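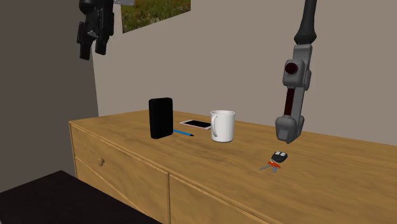
The dresser-top layout used in Helldale practice sessions, in simulation.

Helldale Demonstration Program: Frequently Asked Questions

What does a demonstrator do?

A demonstrator performs household tasks through a robot arm in simulation, using either the hand controller or the keyboard. Each completed attempt is saved and later used to train the arm to perform the same task without help. Demonstrators are not asked to write code.

Do I need previous experience?

No. New demonstrators complete six practice tasks before their work is counted. Practice attempts are kept apart from the training set and are deleted at the end of the month.

Which control method should I choose?

The hand controller is recommended for any task that involves turning the wrist. The keyboard is acceptable for straight reaches and for opening drawers. Please do not change methods in the middle of an attempt. If you need to switch, end the attempt, mark it "abandoned," and begin again.

What is the wrist view for, and when should I rely on it?

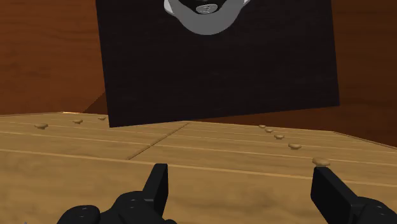

Demonstrators should use the room view for the approach and the wrist view for the last part of the reach. The wrist view moves with the arm, and new demonstrators often find it confusing at first. We advise pausing after each large movement until you are sure which way you are facing. Fixed features help with this: the two rows of small wooden knobs on the light planks draw closer together with distance, and the open fingers at the bottom of the view show where the gripper will close. If you lose your bearings, return to the room view before moving again.

How long is a session?

A session lasts 50 minutes, including setup. Demonstrators may book two sessions in one day with a break between them. The booking page opens at 8:00 a.m.

How many attempts are needed?

The current phase calls for 1000 accepted attempts across all tasks. Roughly 700 had been accepted by the end of September. The total on the Drodum dashboard is updated overnight, so your own work may not appear until the following morning.

Why was my attempt rejected?

The most common reasons are the following:
Contact with an object other than the one named in the task.
A long pause with the gripper already closed.
An object released above the surface and allowed to drop.
The wrong task label selected at the start.

A rejected attempt does not count against you. Reviewers leave a short note with each decision — please read it before your next session.

May I correct a mistake during an attempt?

Yes. A missed grasp followed by a calm second try is useful to us and will normally be accepted. Open the fingers fully, back away, and approach again.

How should I approach an object with a handle?

Unless the task card says otherwise, approach from above with the gripper pointing down, and lower it slowly. Check the room view for nearby items before you close the fingers.

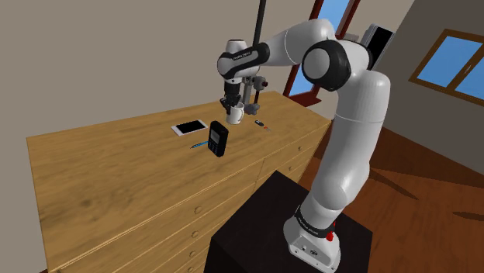

Room view with the gripper at the rim of the mug.

Are objects always in the same position?

No. Positions may change between attempts. Look over the whole surface before you start, even if you have done the task many times.

Who can see my recordings?

Attempts are stored under a demonstrator number. Names are held separately by the program office and are not shared with reviewers.

Whom should I contact?

Questions about booking and accounts should be sent to Omprakash Bhatt in the program office. Questions about rejected attempts should be sent to Čestmír Šimek, review lead. Please include your demonstrator number and the task name.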